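This entry was posted in Shaving brushes, Product review and tagged synthetic knot, 24 mm, travel, Carretero. 2 comments.

Carretero No. 47 synthetic brush: review after 100 shaves

I bought the Carretero No. 47 in March to replace a badger brush that had begun shedding at the centre of the knot. It is a mid-priced synthetic with a 24 mm knot, a 51 mm loft and a resin handle. Mine came from the Varnport shop and cost $47, shipping included, and the match between price and model number seems to be a coincidence. I paid for it myself.

Construction

The handle is turned resin, grey, with a single groove below the collar. Total height is 108 mm and my kitchen scale gives 62 g dry. The base is flat and the brush stands without rocking. There is a faint mould line inside the groove that can be felt with a fingernail. The knot is set slightly off axis, by less than a millimetre, and I only noticed when I rolled the handle along the bench.

The fibres are crimped and dyed in two bands. Tips are fine and very soft. Backbone is moderate: stiffer than the older Plivberg synthetics, softer than any boar I own. The knot is glued with a clear epoxy that sits a little proud of the collar on one side. It has not cracked or yellowed.

Lathering

I used the brush with three soaps and one cream, all bowl lathered at first and then face lathered for the last forty shaves. Tap water in Trostthorpe is hard, which is worth keeping in mind when comparing my figures with anyone else's.

With a triple-milled puck the No. 47 needs a longer load than badger. I settled on 30 seconds with the knot well shaken out. Anything shorter gave a thin lather that collapsed by the second pass. Croap-style soft soaps loaded in 12 seconds. Cream took no technique at all, and an almond-sized amount was enough for three passes with some left over.

Water retention is the weak point. The fibres themselves take up none, so what the brush carries is held between them, and it releases most of that in the first few strokes. I now shake it three times, load, and add water by dipping the tips. Crescencio Robles, who has the same brush in the 26 mm version, reports the same behaviour and deals with it by loading wetter and accepting the mess.

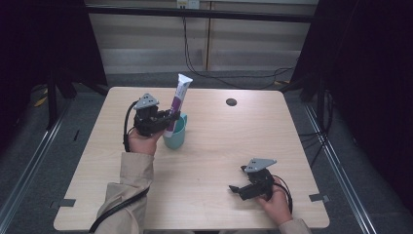
Face lathering was better than I expected. The splay is wide, the knot opens evenly and there is no scritch. Painting strokes are precise enough to work around a moustache. Under heavy circular pressure the centre of the knot folds and takes a moment to spring back, so I would not choose it for anyone who likes to scrub.

Drying

Standing on its base on an open shelf, the knot was dry to the touch in just under five hours. My old badger took until the next morning. Hanging it knot down made no difference I could measure. For travel I squeeze it in a towel, put it in a vented tube and have had no smell or mildew from it, including one trip where it stayed packed for two days.

Durability

Two fibres lost in the first week and none since. The resin has picked up one small chip at the base from a fall into the basin. The dye has faded slightly in the lower band, with no effect on performance. I wash the knot monthly with dish soap and a little white vinegar to shift the scale.

Alternatives

The Plivberg 24 is cheaper and dries as quickly, but the tips are coarser and the handle is too short for my hand. The larger Carretero model has a better weighted handle and the same knot. I can't see a reason to pay extra for it unless you dislike grey.

Rating

Lather: 8/10
Backbone: 7/10
Water handling: 5/10
Finish: 7/10
Value: 8/10

Recommended for cream users and for travel. Hard soap users should handle one first if they can.

Comments

Iresha Seneviratne: Did you try it with the loft wet down before loading? Mine holds more if I soak it for a minute under the tap, though I'm on rainwater here.

Reply from the author: Tried it for a week and couldn't tell the difference. Could well be the water.

Selim Oral: The collar epoxy on mine sits proud too. I took it back with 400 grit and it's fine.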